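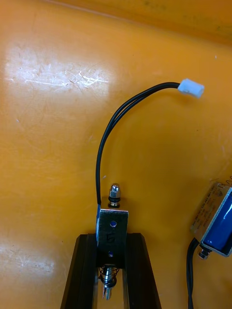 Drillell 双臂分料台

类别:机电小件分拣与摆放
供货:Pakzad 设备部
试用地点:Golholm 返修车间,Carnutville
页面更新:2021年3月20日
撰写:Arash Ghorbani

先说清楚本页的写法。厂家的样册我们也有,需要的可以来信索取,里面写着“解放双手”“全天候无人值守”。我们在 Golholm 的返修车间跟着这套设备干了一段时间,样册上的这两句话,我不敢照抄。下面写的是它能做什么、做不好什么,以及装上以后车间里的人每天多了哪些活、少了哪些活。考虑采购的单位请连同最后的“安装前请先答复”一起看完。

用途

返修车间收回来的旧件是混着来的:推拉式电磁铁、小块电路板、线束、端子,一筐一筐倒在台上。过去由分料工一件件拣出来,放进对应的托盘,再送到测试工位。Drillell 分料台接手的是中间这一段,也就是抓取、转移和放下。前面的倒料、摊开,后面的通电测试和判废,还是人做。

我知道有的采购人员看到这里就想问能省几个人。Golholm 一个也没省。原来的分料工现在管倒料、摊料和收尾,岗位名称改成了“料台操作员”,工资单上的级别到我写这段时还没谈完。这件事设备商管不了,但是你们最好在设备进门以前就谈。

适合抓的东西

带金属框架、外形方正的小件效果最好。推拉式电磁铁的支架有平面,两指一夹就有了着力的地方,引线拖在外面也问题不大,只要别和旁边那只的线绞在一起。绞在一起就麻烦了,提起一只,另一只跟着走。Golholm 的做法是倒料以后由操作员先用手把线理开,每筐要花3分钟,样册的节拍表里没有这3分钟。

编号问题也请留意。车间的人习惯用记号笔在支架上写个数字,看一眼就知道是哪一批。分料台不读这些字。我们问过厂家,答复是可以另购识别模块,价格另议。在模块到货之前,批号还得靠人看,分完以后还得有人对一遍。

托盘与台面

标准配置不含托盘,用户自备。浅盘适合放单件,深盘放板子和线束。托盘内壁如果太亮,灯一照就是一片白,我们建议先用自己车间的灯光试,不要在展厅里试。盘沿可以写字,写上去的记号比贴纸耐用,换班的人也认得。 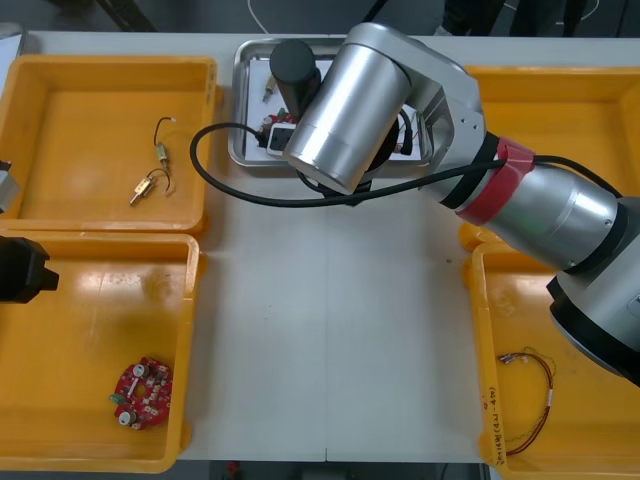 台面上每只托盘的位置要固定。操作员随手把盘子推过去一点,是人人都会做的动作,过去推一下没有任何后果,现在推一下,后面的东西就可能放到盘沿上。Golholm 为此在第一个月吵过几回。白班的人说设备不准,夜班的人说白班动了盘子。后来用挡条把盘子卡住,争吵少了,可是清洁台面变得很烦,挡条缝里全是碎线皮,每天下班前要拿刷子刷一遍。

这种活不会出现在任何投资回报表里。我把它写在这里,是希望做表的人加上一行。

节拍

样册数据与车间数据的差别如下,两边都是指单件从抓取到放下,不含理线。

样册:22秒
Golholm 车间:44秒

差了一倍,原因有一部分在我们。车间把速度调低了,操作员站在旁边理下一筐料,手臂走得快他不敢伸手,伸手之前总要停下来看。调慢以后两边都顺一些。厂家的工程师对此不太高兴,说这样发挥不出设备的能力。我的看法是,人不敢靠近的时候,设备的能力只能在样册上发挥。

熟练的分料工用手分同样一筐料,比这台设备快,至少上午是这样。到了下午,人的速度往下掉,设备不掉。老工人说得很直接:“它不比我强,它就是不累。”如果你们的活本来半天就干完,请慎重考虑要不要买。

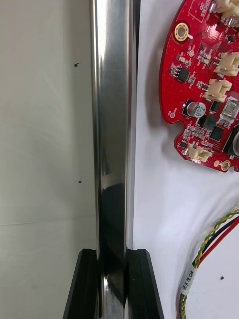 光亮的圆棒和轴类,厂家列在“支持”一栏,我建议当作“有条件支持”。抛光面会把周围的东西都映进去,亮的一条,暗的一条,换个角度又变了。圆面也不像支架那样有平的地方可以贴住,夹在哪个高度、两边是不是都贴紧,每换一种直径就得重新试。抛光不锈钢棒竖着夹在两指之间,看上去很稳当,真正要当心的是旁边放了什么。那块红色的圆形电路板就搁在棒子右边的白色台面上,板上立着铝电解电容,还有奶油色的接线座,再往下是带标签的一束线。长件移动时扫到这些东西,坏的是板子,棒子不会有事。所以长件和板子应当分两批上台,宁可多倒一次料。车间里有人嫌麻烦,混着放,这种习惯培训一次改不过来,班长得盯着。

电路板与线束

板子可以抓边,不能压元件。这一条写在说明书里,字很小,请打印放大以后贴在台边。形状不规则的板子,边上有缺口,夹持点要逐种设定,设定一种板子平均用去操作员半个上午,这段时间里分料台不产出。品种少的车间可以忍受,品种多的车间请先数一数自己有多少种板。Golholm 数出来是92种,最后决定只给常见的几种做设定,其余照旧用手。

线束是另一回事。软的东西放下去就散开,每次的样子都不同。我们在试用期间没有把线束列入验收项目,也不建议任何人听了演示就把它列进合同。演示用的线束是新的,扎得很整齐。返修件上的线弯过、折过,有的两股绞在一起,有的分着叉,端子朝哪边都有。
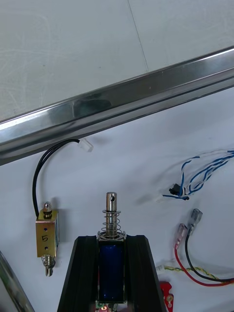

端子尤其费事。带绝缘套的端子勾住别的线,手臂一提,整团都动。现在的分工是线归人,硬件归设备,操作员先把线头朝同一个方向摆好再离手。有人因此抱怨,说自己成了给机器摆盘子的。我没有什么话可以反驳他。他以前一个人能看出哪只电磁铁的弹簧疲了、哪根轴卡涩,拿在手里推一下就知道,顺手就挑出来。现在这些件先过设备,再到测试台,毛病晚了一个工位才发现。车间后来规定,倒料时允许操作员凭手感直接挑出可疑件,不计入设备产量。这条规定我建议照搬。

对人的影响,按我们看到的写

肩膀和手腕的抱怨少了,这是操作员自己说的,没有做过正式统计。

站着看的时间多了,不少人觉得比以前更累,累在别的地方。

会调设定的人很快变得抢手。Golholm 起初只培训了一个,他一请假,夹具一换就没人敢动。请至少培训两个班次的人,培训时间算工时。

新人学不到拣件的手感。过去新人分料分上几个月,各种件都摸熟了再去学测试。现在直接上测试台,基础差一截。厂家的资料没有提到这一点,我也没有好办法,Golholm 的老师傅打算每周留一筐料专门让新人用手分。

安装前请先答复

一、你们的来料有多少种,其中带软线的占多少。
二、台边同一时间站几个人,谁有权按停。
三、产量下降的头几周,奖金怎么算。
四、夜班有没有人会恢复设定。
五、托盘由谁摆、谁清洁,写进谁的岗位说明。

以上五条没有书面答复的,Pakzad 设备部可以报价,但我不会在推荐意见一栏签字。

服务与试用

可安排自带料试用,请带真实的返修件,脏的、线乱的都带来,不要挑过。试用时请让实际操作的人到场,只来采购和主管的,我们会请你们改期。试用结果由双方各记一份,厂家工程师在场时不得代为操作。

备件方面,夹指磨损件有库存,识别模块目前没有现货,下一批预计十一月。线束夹持附件厂家称正在开发,我们没有见过实物,请勿据此下单。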